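Setting the rules before the robot moves

Published 24 August 2022

When Stolari began drafting its code of practice for household manipulation robots, the first question was where the rules should apply. Aurora Barreto, who leads the work, decided that they should cover simulation as well as the physical laboratory.

"Habits are formed in simulation," Ms Barreto said. "If a team accepts careless practice there, it will carry that practice into somebody's kitchen."

The code, known internally as Greco, contains 32 clauses. It requires every trial to have a written purpose, a named supervisor and a stated condition for stopping. Trials that are stopped early must be kept on record with the rest.

Przemysław Gajewski, who reviewed the draft on behalf of Mukia, argued for stricter wording on records. "The first version allowed teams to submit a selection," he said. "I asked for that to be removed. A reviewer should receive the full set, including views in which the gripper is open and holding nothing."

Clause 23 caused the longest discussion. It deals with camera views taken from the gripper, and states that they must be filed as rendered, without being straightened or cropped.

Simulated views from the gripper, fingers open:

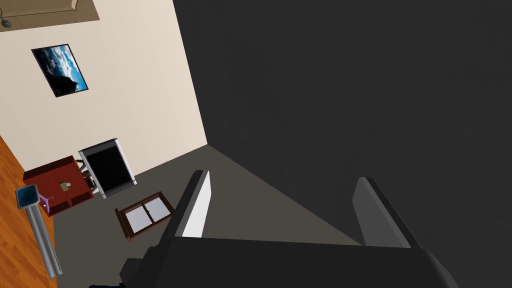
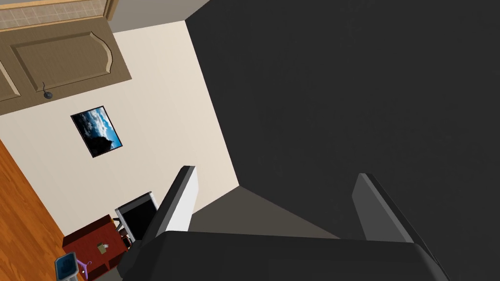
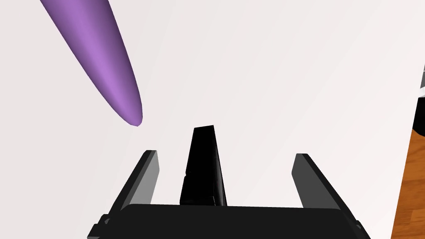
Ms Barreto accepted that the clause places a burden on smaller teams. A group submitting 200 trials must store all of them for 52 weeks, and several respondents to the April consultation objected to the cost. The period was kept, although teams may now share storage under a written agreement.

Mr Gajewski would have preferred a longer period. "We did not agree on everything," he said. "I still think the section on supervision is too brief, and I have said so in writing."

The code will next be tested at Jikon, where supervisors will apply it to their own trials and report any clause that they find unclear. Ms Barreto expects the section on stopping conditions to be revised first.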